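How to patch a small leak in a felt shed roof

2026-02-04
By the Ellach Home Desk

Print this page | E-mail this page

Pick a dry day. Sweep the roof and look for splits near the nail heads and along the ridge.

Cut away any loose felt with a sharp knife. Check the boards underneath. If a board gives when you press it, replace it before going further.
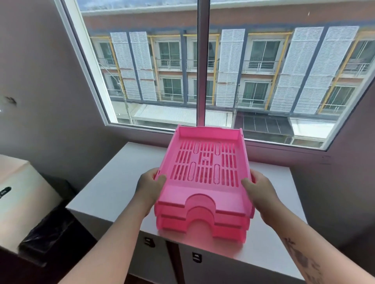 Cut a patch that overlaps the hole by 12 cm on every side. Spread felt adhesive on the old surface, press the patch down from the middle outwards and leave it for 45 minutes.

Fix the edges with clout nails, then run a bead of adhesive over the heads. Two thin coats seal better than one thick one.

Go back after the next heavy rain and check the boards from inside.

Related
Clearing gutters in February
Storker Lane chapel gets new slates
Replacing a cracked ridge tile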